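Bin Day for a Robot

Most robots you see in movies save the planet or try to wreck it. Bruneter picks things up. Its arm lives beside a gray bin in a workshop in Munport, and before it gets to pick up anything, people spend a good part of the morning fussing over it.

First comes the bin. If it slides even a little, the robot reaches for where things used to be, like you feeling for your glasses in the dark. So clamps go on the rim. The walls slope inward, and a ball that wanders off tends to roll back to the middle.

Next come the cables. An arm bends and twists all day, and a cable pulled tight will sooner or later pop out or snap. Leave big, lazy loops. They look messy – they are supposed to.

Last, somebody drops in a few things to grab: a hairbrush, a bottle, a spongy ball. Soft, hard, bristly. The fingers have to cope with them all. 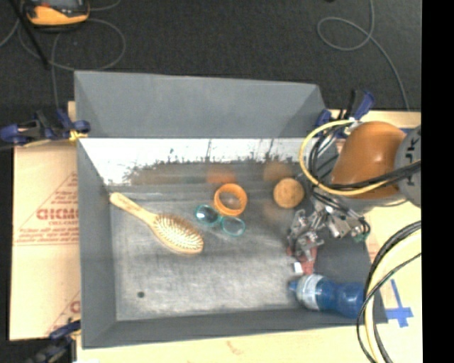

Kidus Gebreyes says that the fingers are the fussiest part, and that he checks every tiny joint for fluff before switching anything on. Hairbrushes, he adds, are terrible for fluff.

The check takes 4 minutes. Skip it, and a finger may stick halfway, and then you have a very expensive machine that can't let go of a sponge.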